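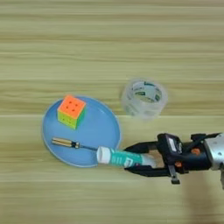 桌上的小东西,应该先收哪一类?

先收每天都会拿的那一类。它们的位置定下来以后,别的东西放在哪里就容易决定了。

---

这是我这个月写的整理记录,分成很多条短的来发。中文是我学的第三种语言,有的句子可能比较硬,请大家原谅。如果我用错了词,可以在下面告诉我,我会改。

---

先说桌子。桌子是搬进来以后买的,牌子叫 Toft,浅色的木头,纹路很长,一条浅一条深,横着走。我很喜欢这个纹路,所以不想铺桌布。可是不铺桌布,桌上有什么东西,一进门就看得清清楚楚。

---

我以前的办法是“晚上一起收”。白天用过的东西都留在桌上,吃饭以前推到一边,吃完饭再推回来。到了睡觉的时候,我已经没有力气收了。第二天早上还是同样的东西,只是换了一个角落。

---

后来我把一个浅蓝色的圆盘子放在桌上,靠左边。小东西一律先放进盘子里。规则只有这一条,我写在冰箱的纸上:“不知道放哪里,就放盘子里。”

---

盘子原来是吃饭用的,一套里面只剩下它。颜色像天气好的时候的天空。它有一圈矮矮的边,所以圆的东西不太会滚下去。现在它不再拿去装菜了,我在厨房的柜子里给它留的位置,已经给了一个汤碗。

---

盘子里最常见的客人是一个小魔方。我不会把它复原,最多能做好一面。可是等水开的时候,手里有一个东西转一转,心里比较安静。橙色、黄色、绿色放在蓝色的盘子上,很好看,我承认这也是我不愿意把它收进抽屉的一个理由。

---

另一个常客是小螺丝刀,黄色的手柄,上面有一道一道的槽,握着不滑。我用它拧眼镜、拧遥控器的电池盖、拧柜门的把手。家里的大螺丝刀在工具箱里,工具箱在阳台。为了一颗小螺丝去阳台,我常常会说“明天再拧吧”。

---

所以我现在的看法是:工具放在哪里,要看它干活的地方在哪里。我们家里的小螺丝,大部分是在这张桌子旁边松的。那么小螺丝刀就应该住在桌子旁边。

---

有一位读者问我,螺丝刀放在外面,危险不危险。如果家里有小孩子,我觉得还是应该放高一点。我家里现在没有小孩子。有客人带孩子来的时候,我把整个盘子端到书架上面,这个动作很快,这也是盘子的一个好处。

---

说一说透明胶带。宽的那一种,封箱子用的。它太大,放进盘子里就没有别的东西的位置了,所以它站在盘子旁边的桌面上。我试过让它躺着,可是躺着更占地方。

---

关于胶带,我有一个很小的习惯:用完以后,把胶带的头折一下,折出一个小三角。这样下次不用拿指甲去找。我母语里有一个动词专门说“用指甲找胶带的头”,我在中文里没有找到对应的词。如果有,请教我。

---

我试过把胶带挂在墙上的钩子上。挂了一个星期,每次用完我都放回桌上,没有挂回去。于是我把钩子给了围裙。我的经验是,一个东西自己总是回到某个地方,那就不要跟它争。

---

现在说盘子最大的问题:它会满。

满了以后,它就变成一个小的杂物堆,跟以前的桌子一样,只不过是圆形的。所以必须有第二条规则。

---

第二条规则:吃晚饭以前清一次盘子。手机上有闹钟,傍晚响。我给自己 3 分钟,时间到了就停,没有清完也停。

---

为什么要停?我以前整理东西,一开始就停不下来,从盘子整理到抽屉,从抽屉整理到衣柜,然后菜没有做,人也很累,第二天就不想再整理了。短一点,每天都可以做。

---

清盘子的时候,我把东西分成下面几种去处:

- 回自己的家:有固定位置的东西,马上送回去。
- 留在盘子里:明天一定还要用的。
- 去“等一等”的盒子:不知道是什么,也不敢扔的。
- 垃圾桶:用完的电池另外放,不进普通的垃圾桶。

---

“等一等”的盒子是在 Voltlow 买的,灰色,有盖子,花了 18 块钱。我选了最小的一个。店里的人推荐大的,说比较划算。可是盒子大,我等的时间就会变长,这一点我很了解自己。

---

“等一等”的盒子里现在有:一把不知道开哪个锁的钥匙,一个白色的塑料脚(可能是某一个电器下面的),一小段绳子,还有几颗从旧书架上拆下来的螺丝。到了四月我会打开看一次,还不知道是什么的,就处理掉。钥匙除外,我不敢扔钥匙。

---

很多人在评论里问到抽屉。我的桌子没有抽屉。旁边有一个小柜子,是 Noltov 的,最上面一层是抽屉。我量过里面的宽度,40 厘米。

---

这个抽屉以前没有隔板,一拉开,所有的东西就往前滑,一关上,又往后滑。声音很大。我在里面用装茶叶的纸盒做了隔间,茶叶盒的高度正好,不用剪。

---

抽屉的分法,从左到右:

- 写字的东西:笔、橡皮、便条纸。
- 粘的东西:固体胶、双面胶、小卷的胶带。
- 量的东西:卷尺、短尺子。
- 电的东西:电池、充电线。

我喜欢用动词和性质来分。以前我用“文具”“杂物”这样的名字,后来所有的东西都进了“杂物”。

---

说到“杂物”这个词。我刚学中文的时候,觉得它很方便,什么都可以叫杂物。现在我在家里不用这个词写标签。如果一个盒子上面要写“杂物”,说明我还没有想好,那就先不要写标签,继续想。

---

标签我用的是 Hestach 的标签纸,白色,哑光的,可以用铅笔写。我建议第一个月只用铅笔。位置还会变的,用油性笔写得太早,以后要撕,撕完了柜子上会留下胶。

---

如果已经留下了胶,我的做法是用吹风机吹热,慢慢揭,再用一点食用油擦,最后用洗碗的水擦干净。木头的表面我不这样做,油会留下颜色。木头上面的胶,我只用吹风机和手指,很慢。

---

关于木头桌面,再写几句。我每天用拧得很干的布擦,顺着纹路的方向擦。擦完再用干布走一遍。杯子下面放垫子。盘子的底我也会擦,灰尘容易藏在盘子下面,搬动的时候会刮桌面。

---

有人说:“桌子上什么都不放,才是整理好了。”我也试过。一个上午以后我就需要笔,需要剪刀,需要螺丝刀,然后走来走去。我的桌子是用来做事情的,做事情的桌子上有几样东西,我觉得很正常。

---

我现在检查桌子的办法是问自己:如果现在要端一锅汤过来,需要用几只手才能腾出地方?一只手可以,就算整理好了。一只手把盘子推开,汤放下。需要两只手,那就再收一收。

---

上个月我搬了一些旧书去寄,寄以前要封箱,胶带、剪刀和笔都在桌上。我发现寄东西的那一天,盘子的规则完全没有用,东西太多了。所以寄东西的那天我允许桌子乱,箱子一出门,再恢复。

---

封箱的顺序也记一下,给自己以后看:

1. 先封箱底,中间一条,两边各一条。
2. 重的书平放在下面。
3. 空的地方塞纸,摇一摇,没有声音才可以。
4. 箱盖合上以后再写地址。先写地址再封,胶带有时候会压住字,反光,看不清。

---

那一箱书称出来是 2,375 克。我写下这个数字,是想提醒自己,下次可以再多放一本,我当时怕太重,留了一个很大的空。

---

有一位读者问:“用托盘可以吗,一定要用盘子吗?”当然可以。我觉得重要的是要有边,要小,要自己喜欢看。我用过一个长方形的托盘,太大了,放在桌上以后,上面慢慢出现了信、水果、围巾。圆盘子放不下围巾。

---

颜色有没有关系?对我来说有。浅色的木头上放一个蓝色的盘子,我远远就看见了,手里拿着东西,自然就往那里走。以前我用过一个木头的碗,跟桌子的颜色太接近,家里人没有注意到它,东西还是放在旁边。

---

家里人也要用这个办法,这一点比较难。我没有开会,也没有解释很多。我看见有东西在桌上,就放进盘子里。过了一段时间,他们找东西的时候先去看盘子,然后也开始往里放。发票除外。发票还是到处都有。

---

发票的问题我还没有解决。放进盘子,会盖住别的东西;放进抽屉,我会忘记。现在用一个夹子夹在冰箱的侧面,夹子快要夹不住了。如果您有好的办法,请写给我。

---

下面是一些我已经放弃的办法,也许可以节省您的时间:

- 每一种小东西买一个小罐子。罐子自己也变成了要整理的东西。
- 给所有的东西拍照、做表格。表格我只打开过一次。
- 桌子下面挂网篮。坐下的时候膝盖会碰到。
- 周末一次性大整理。周末我想睡觉。

---

还有一个小问题,是关于管子的,比如胶水、护手霜这一类。它们很长,放在盘子里总有一头伸到边外面。我一开始很不舒服,总想把它们摆正。现在我这样决定:一头在盘子里面,就算在盘子里面。

---

护手霜后来搬到洗手池旁边去了,那里用得更多。胶水搬进了抽屉的“粘的东西”。搬走以后盘子轻松了很多,魔方可以放得很稳。

---

今天傍晚清盘子,一共做了这些:电池放回抽屉,一张便条看完扔掉,眼镜布洗了挂起来。螺丝刀留下,柜门的把手又松了,我想吃完饭以后拧。

---

更正:上面有一条我写了“腾出地方”,开始写的是“疼出地方”。谢谢告诉我的那一位。这两个字我以后会小心。

---

下一次想写厨房里放勺子和铲子的那个抽屉。它比桌子麻烦得多,打蛋器每次都会卡住,拉不开。我先量一下尺寸,量好了再发。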